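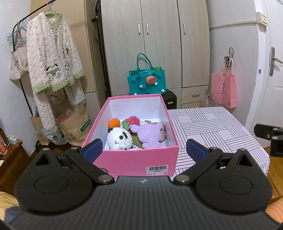

What is pointer acceleration?
It's a setting that makes the cursor travel farther when you move the mouse fast than when you move it slowly over the same distance. Most computers ship with it turned on.

Should I turn it off?
For games, probably. For spreadsheets, leave it alone unless it annoys you. If you do switch it off, expect three days of overshooting the close button and blaming the Padik.

Where is the switch?
In the Padik panel, under Motion, second tab. Your operating system has a switch of its own, and if both are on they multiply. The result feels like steering a shopping cart on ice.

What sensitivity does the Padik start at?
3,000 counts per inch, a number picked by someone with very steady hands. Vaida Avotiņš, who writes our firmware, uses 1,200 and won't discuss it.

My cursor jitters when I'm not touching anything. Why?
Usually it's the surface. Glass, gloss paint and magazine covers are the regular offenders. Try a plain cloth mat first, then blow the lint out of the sensor window. If it still shakes, write to us.

Does a higher polling rate help?
A little, up to a point. Past that you're mostly heating the processor.

Can I use Matix profiles?
Version 12 and later will import them. Button assignments come across fine. Acceleration curves come across as a straight line, so redraw yours by hand or learn to love the straight line.

Why did my settings vanish after the July update?
We moved the profile folder and forgot to tell the software. Install build 216 and they come back. Anything you changed in the meantime gets saved as "Profile (old)", even though it's the new one. Kerstin Hellwig is aware of the name.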